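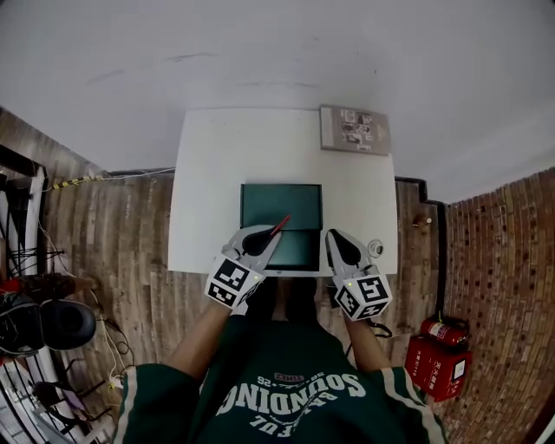
Werkstattbuch, Juni, Eintrag zum Handgreifer-Set Fomik (Leihgerät vom Anbieter Flokum)
Geschrieben nach dem Nachmittag, ergänzt um 18:40

Ich schreibe diesmal auf Deutsch, damit Lamisi es in Kutville direkt weiterverwenden kann. Fehler bitte im Text korrigieren und nicht am Rand, sonst finde ich sie später nicht.

Stand: Das Set ist seit der letzten Woche bei uns, die Leihfrist beträgt 30 Tage. Wir müssen danach entscheiden, ob wir es kaufen, verlängern oder zurückschicken. Evander will dafür eine Seite Text mit klarer Empfehlung. Ich sammle hier nur das Material.

Aufgabe heute: Stift führen am aufgeklappten Laptop. Ein Greifer hält den Stift und setzt die Spitze im Bereich des Bildschirms auf, der zweite bleibt in Bereitschaft oder stabilisiert das Gerät. Ich habe diese Aufgabe gewählt, weil der Stift dünn ist und schräg gehalten werden muss. Mit Bechern und Kartons haben wir schon genug probiert, das kann jedes Set.

Griff und Backen
Die spitze Form der schwarzen Backen ist für dünne Gegenstände günstig. Man bekommt den Stift gut von der Tischplatte hoch, wenn man ihn zuerst mit einer Backe leicht anrollt. Schwieriger ist das Halten unter Druck. Sobald die Spitze auf der Fläche aufsetzt, dreht sich der Stift zwischen den Backen, und man greift unwillkürlich fester zu. Nach einer Weile spürt man das im Daumen. Ich habe bei Flokum gefragt, ob es Backen mit Rille gibt. Antwort: ja, als Zubehör, Preis folgt. Er ist noch nicht gefolgt.

Gewicht laut unserer Küchenwaage: 762 g pro Stück, mit Würfel. Für eine kurze Aufnahme ist es in Ordnung. Für eine ganze Schicht möchte ich es nicht empfehlen, jedenfalls nicht ohne Pausenplan. Lamisi hat kleinere Hände als ich und kommt an den Hebel nur mit gestrecktem Zeigefinger. Das muss in die Empfehlung hinein.

Markerwürfel
Die Würfel sitzen nahe am Handgriff. Beim Arbeiten mit beiden Händen über dem Laptop war die Erkennung besser, als ich erwartet hatte. Probleme gibt es, wenn man das Handgelenk stark nach innen dreht: Dann verdeckt der eigene Unterarm den Würfel, und die Spur springt. Abhilfe: Ellenbogen etwas höher halten. Das klingt einfach, aber man vergisst es sofort, wenn man sich auf die Stiftspitze konzentriert.

Ergebnis
Aufgenommen: 13 Durchgänge. Davon verworfen: zwei wegen Sprung in der Spur, einer, weil mir der Stift gefallen ist. Den Rest habe ich auf das Laufwerk gelegt, Ordner "Stift_Laptop". Die Software hat alle Durchgänge gespeichert, auch die verworfenen. Man muss sie von Hand löschen, und der Knopf dafür ist im zweiten Menü versteckt.

Kalibrierung
Dauert nach Handbuch 300 Sekunden. Die Zeit stimmt, wenn beim ersten Mal alles erkannt wird. Bei mir hat es zwei Anläufe gebraucht. Im Handbuch steht "den Greifer ruhig bewegen", und ich weiß bis jetzt nicht, ob damit "langsam" oder "gern auch bewegen" gemeint ist. Ich habe langsam gemacht.

Vergleich mit Sproģis
Das Set von Sproģis, das wir im Winter hatten, war leichter, und die Backen waren weicher. Dafür mussten wir dort nach jedem Akkuwechsel neu kalibrieren. Bei Fomik bleibt die Kalibrierung erhalten, das habe ich heute zweimal geprüft. Wenn man viele kurze Aufgaben hintereinander aufnimmt, wiegt dieser Punkt für mich schwerer als das Gewicht. Evander sieht es umgekehrt. Wir sollten darüber sprechen, bevor jemand die Seite schreibt.

Offen
- Preis der Backen mit Rille bei Flokum noch einmal anfragen (ich)
- Hebelweg für kleine Hände: gibt es eine Einstellschraube? Ich habe keine gefunden (Lamisi)
- Gleiche Aufgabe mit vertauschten Händen, also Stift in der anderen Hand
- Klären, ob im Kaufpreis der Support enthalten ist. Im Angebot steht nur "Service nach Vereinbarung" (Evander)

Nachtrag 18:40: Lamisi hat die Aufnahmen angeschaut. Durchgang sieben hat am Ende auch einen kleinen Sprung, den ich übersehen habe. Bitte nicht verwenden.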